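Home | New posts | Hardware | Benches & workspaces | Members | Search

Old desktop on the bench: strip it or save it?

Last updated: September

brastdale_stella

Hi all, Stella Rweyemamu from the Brastdale repair evenings. I've got an old desktop in pieces on the aluminum bench and I can't make up my mind about it. It came in with a note saying "makes a noise, please help" and nothing else, so I took the side off, had a look, took the cooler off, and now I'm stuck between putting fresh paste on and giving it another go or just parting it out.

The bench first. It's the slotted extrusion kind, and I bolted a light gray plastic board up against it so I'd have something that doesn't scratch cases. The little fasteners sit down in the channel of the rail, right along the top edge of the board.
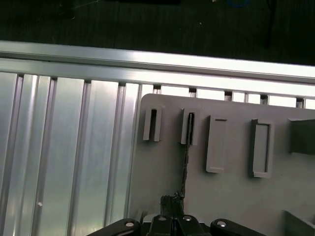

I went with T-slot because I wanted to be able to move things around later, and I've moved them maybe twice. The rail was 18 dollars from Kusel, the gray board was left over from a shelf, and the bolts were the annoying part because I bought the wrong size first. Anyway! The computer. Green board, processor still in the socket, memory pulled. I'd love to get it back to somebody who needs one for homework and email. Is it worth an evening?

comen_diarmuid

I'd do it. An evening is nothing. Clean the old paste off, new paste, cooler back on, one stick of memory in the slot the manual tells you to use and see if it gets as far as the setup screen. If it does you've got a homework computer. If it doesn't you've lost an evening and learned something.

Also, are you putting the board flat on that gray plastic when you take it out? I'd use cardboard. I've had a plastic sheet give me a snap in dry weather that I felt up to the elbow.

loan_ngo

Going to disagree with Diarmuid. I did 30 of these last winter for the school swap and the old ones ate all my time. You fix the cooler, then the drive is slow, then the power supply whines, then whoever gets it brings it back because it won't run the browser they want. Part it out. The case is good, the fans are good, somebody on here always wants a power supply for a 3D printer or a bench light.

brastdale_stella

Loan I hear you, but I hate pulling apart something that might just need a cleaning. And the noise was probably the fan! I spun it with my finger and it felt gritty.

Diarmuid – good point about static. The board stays in the case for now, so nothing's touching the gray sheet except the outside of the case.

kudo_m

Some things I'd check before spending any money, in the order I'd do them:

1. Look at every capacitor around the socket with a flashlight. Flat tops are what you want. Any dome or brown crust and I'd stop there.

2. Check the retention bracket and the load lever on the socket. The lever should be down and hooked. If it's springy or bent, the chip may not be sitting right. Don't wipe the chip with the lever up, ever. I've dragged a chip out on a sticky cooler and it wasn't a good day.

3. Get the cables out of the way before the cooler goes back on. The four-pin lead is always shorter than you think and it loves to end up under a fan.

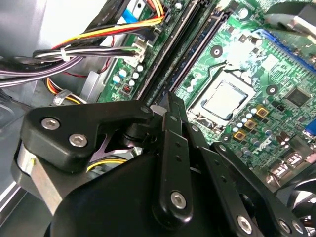 4. Only then the paste. A small blob in the middle, press, done. Please don't spread it with a credit card.

5. Memory last, one stick, push until both ends click.

Mitsuko

comen_diarmuid

What's wrong with spreading it? I've spread it for years.

kudo_m

Air bubbles, and you get it on the bracket. You can do what you like on your own machines :)

loan_ngo

Blob, spread, cross, little smiley face, I've tried them all and the temperatures were within a degree or two. That's one fight I won't have.

ataberk_e

Popping in about the bench more than the computer. Stella, what length is that rail? I'm building one for the garage and my space is 600 mm deep, and I can't work out whether to do the slotted panels all the way down or just one rail at the top and plywood under it. The full slotted stuff at Ndung'u was 163 for what I need, and my wife looked at me when I said it.

brastdale_stella

Ataberk, I haven't measured it, sorry, I'll bring a tape next time. I'd go for the rail plus plywood if money matters. The slots are lovely for clamping things but they collect crumbs and tiny screws like you wouldn't believe. I lost a case screw down a groove and had to fish it out with a magnet on a stick.

ataberk_e

Rail plus plywood then. Thank you! Marriage saved.

brastdale_stella

OK so I'm going to give the computer one evening with Mitsuko's list, and if it beats me Loan can have the power supply. Has anybody got a spare tube of paste? Mine has gone hard in the tip.

loan_ngo

I've got two open ones, I'll bring one over. And I want the fans too if it comes to that.

comen_diarmuid

Vultures. Let her try it first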